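Low flying over Plonen: where we have got to

05/08/2026

I said in my last post that I would write something once I had read the whole of the noise and wildlife assessment for the proposed helicopter training area. I have now read it, appendices included, and the consultation closes before the end of the month, so I am putting my notes up as they are.

For anyone new to this, the plan is to move low-level training from the old range at Darnow to a strip of coast and moorland running from Ladari down to Plonen. There would be 6 landing sites, 2 of them within sight of the estuary. Flights would take place by day and by night, and crews would practise landing, hovering and lifting loads. The lowest height given for the transit route is 50 metres.

The assessment says the effect on people and wildlife will be "not significant". My main trouble with it is how it gets there. The noise figures are averages taken over a full year. If a helicopter hovers over the marsh for an evening and then stays away for a fortnight, the average looks very quiet indeed. Birds don't live by the average, and neither do people with small children or early shifts.

The bird survey is thin as well. It was done in early summer, when the mudflats are close to empty. Anyone who walks the sea wall at Horobets in November knows what is out there then — curlew, dunlin, brent geese, and often a good number of wigeon behind the old sluice. None of that is in the main report. The winter counts get one paragraph in an appendix and the source is given as "desk study".
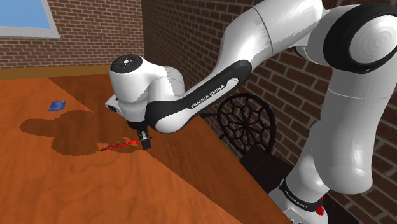 Who decides whether the training area goes ahead? The ministry makes the final decision, but it has to publish its reasons and show that it has looked at every objection sent in before the closing date.

So it is worth writing, even if you only send a few lines. Letters that give a place and a detail are harder to set aside than a signature on a form. If you keep horses at Ladari, say which field. If you fish off the point, say when you are there and what you use. I would leave out general remarks about the armed forces. Plenty of people here have served or have family serving, and I don't think many of us object to crews being trained. The question is whether this is the right place, and whether the paperwork has been done properly.

I went to the drop-in session at the village hall. There were display boards and a table of leaflets, and two people from the consultants who were polite and answered what they could. I asked why the route crosses the estuary at its widest point when it could stay inland for most of its length. I was told the inland route had been "considered at an early stage". I asked to see that work. It is not in the published papers, and I have now written to ask for it. I will put the reply up when it comes.

I also asked about the figure of 2000 flights a year. It appears in the summary, but I couldn't find out whether a flight means one aircraft going out and back or each pass over a given point. The answer makes a large difference to anybody living under the turn at the southern end. It was noted down and I was promised an email. It hasn't arrived yet.

Chapter 6 is the one to read if you have time for just one. It covers night flying, and the hours are set out in a table near the end. The summary says "evening", but the table runs on past midnight. I would have missed that if I had stopped at the summary, and I suspect a lot of people will.
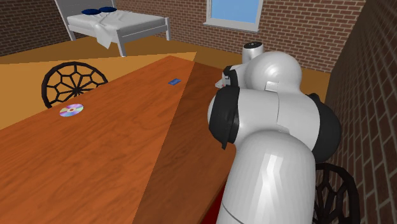 Anika Ambrose: I read chapter 6 after you mentioned it at the hall, and the table also leaves out the summer months altogether. Does that mean no night flying in summer, or that they haven't set the hours yet? We are under the southern turn and I'd like to know before I write my letter.

I don't know, Anika. I had taken the gap to mean no flights, but there is nothing in the text that says so. I'd put it in your letter as a question and ask for a written answer. I have added it to mine.

The papers can be read at Ladari library during normal opening hours. Ask at the desk, as they are kept behind it. The copy at Plonen was missing the maps when I looked.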